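Serar 的灵巧手套件值得入吗?想用来做货架取放

楼主:格子柜守门员

先说情况,我在一个做社区生鲜自提柜的小团队里,平时主要写后台,硬件算半路出家。老板最近迷上了“机械手自动分拣水果”,丢给我一笔不算多的预算,让我年前先调研,2月要给个说法。

看来看去,现在手里有两个候选。一个是 Serar 的五指手入门套件,带腕部转接件和一套示教软件;另一个是 Drevedard 的两指夹爪,便宜一大截,网上教程也多。Serar 那边的销售特别热情,发了一堆演示视频给我,看得我心痒痒的,可是演示视频嘛……大家都懂。

我想问的主要是这几件事:

一是水果这种圆滚滚、大小不一的东西,五指手真的比夹爪好使吗?还是说只是看着高级?

二是我们的柜子是一格一格的,前面敞口,后面有背板,旁边有竖隔板,手伸进去会不会老是磕到?这个我最担心,柜子改不了,已经订了一批了。

三是售后怎么样?我在别的帖子里看到有人说换一根手指等了26天,不知道是个例还是常态。

有真用过的朋友吗?夸的骂的都想听,广告就别来了,谢谢各位!

Fenna Hendriks

我用过!而且场景跟你说的像得很,我就多啰嗦几句吧。

先交代一下,我跟 Serar 没有任何关系,套件是我们自己掏钱买的,发票上连一条数据线都单独算了钱(这件事我到现在还有点气)。我们买来装在一条现成的机械臂上,拿白色格子柜练取放,练的也是水果,梨啊、山竹啊这些,都是超市随手买的,吃不完的我带回家。

你的第一个问题:圆的东西,五指手确实舒服。两指夹爪夹梨,夹粗的那头还行,夹细的那头就容易打转,力气给大了又怕留印子。五指手是往里包的,接触的地方多,单个点上不用使那么大劲。当然前提是你得把每根手指的力度调好,出厂默认值我觉得偏硬,我第一天就捏坏了一个熟透的李子,汁水顺着手指往下淌,擦了半天。后来我把默认力度降到60%,软一点的水果再降到50%,就好多了。这两个数你别照抄,不同批次的手好像脾气也不太一样,自己拿便宜水果试。

第二个问题,格子柜。嗯,这个得泼点冷水,手比夹爪胖多了!手指收起来还好,张开的时候横向要占不少地方,格子窄的话你得先半收着伸进去,到了水果跟前再张开。示教软件里有个“入口姿态”可以单独存,我是用了两个星期才翻到的,说明书里藏在很后面。还有,水果放的位置特别关键,放在层板中间的最好抓,要是贴着隔板、又缩在上面那层板子底下,那就难受了,手指没地方绕过去。我后来干脆给摆货的同事提了个要求,尽量往中间放。

贴两张我们这边练的时候拍的,第二张里黑色的手已经伸到右上那格,把一个绿色的小果子拢在手里了:

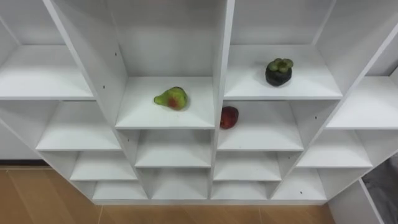
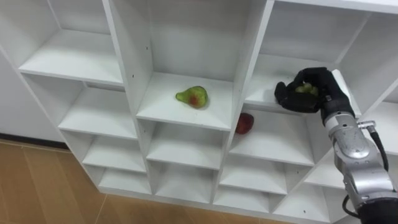
老墙根儿

插一句,Fenna 说的入口姿态我也用,不过我觉得她对格子柜还是乐观了点。我们的格子比较深,抓靠里的东西时,最先碰隔板的往往是手腕后面那一截,手指反倒没事。线也要注意,线走在外侧的话,伸进伸出多了会蹭,我们就磨坏过一根,后来拿尼龙扎带重新理了一遍,留的余量别太大也别太小。

再说售后。换手指等多久看运气,我那次换拇指,他们说配件要从 Lambrechts 那边调货(好像是他们的代理仓),中间来来回回发邮件,催了好几次才给单号。不过东西寄来是好的,附了校准卡,照着做一遍就能用。建议你下单的时候直接多要一根食指和一根拇指,这两根最费,一根1088块,肉疼归肉疼,总比停工强。

还有,Drevedard 的夹爪别急着否掉。你要是只卖苹果橙子,格子也不大,夹爪加两片硅胶垫完全够用,编程半天就会。我们现在是两种都留着,规规矩矩的东西给夹爪,软的、形状怪的给手。

Fenna Hendriks

回老墙根儿:手腕那截你说得对,我忘了提!我们是把机械臂底座的位置挪了挪,让它从侧下方斜着往上伸,好了不少,但也得看你现场有没有地方挪。线我们暂时还没磨坏过,等下我去检查一遍,被你说得有点慌。

楼主要是还没付钱,可以问问销售能不能借样机,我记得他们有试用,押金要交的,但能拿你自己那批柜子试,比看什么视频都强。试的时候一定带上你们最窄的那种格子,还有最软的水果,别光拿苹果糊弄自己。

小叶不吃梨

五指手都是噱头,买吸盘。

格子柜守门员

谢谢几位!信息量好大,我截图发给老板了。吸盘我们之前试过,表面带毛的桃子吸不牢,先不考虑。样机我明天就去问,最窄的格子和熟李子都给它备上。另外想再问一句老墙根儿,两种末端来回换的时候,你们是手动拆还是上了快换盘?快换盘有推荐的吗,我看 Grellia 家有一款,评价不多。

老墙根儿

手动拆,四颗螺丝。Grellia 那款没用过,不敢乱说。你买快换盘之前先把接口图要过来,Serar 的腕部转接件孔位有新旧两版,我就买错过一次。

2019年1月25日 编辑过

相关帖子

两指夹爪夹鸡蛋,力控到底怎么调
Serar 示教软件升级后动作库不见了
自提柜格子多深合适,求过来人建议
Drevedard 夹爪硅胶垫多久换一次
机械臂走线,扎带还是拖链
小团队第一次买机械臂,预算怎么分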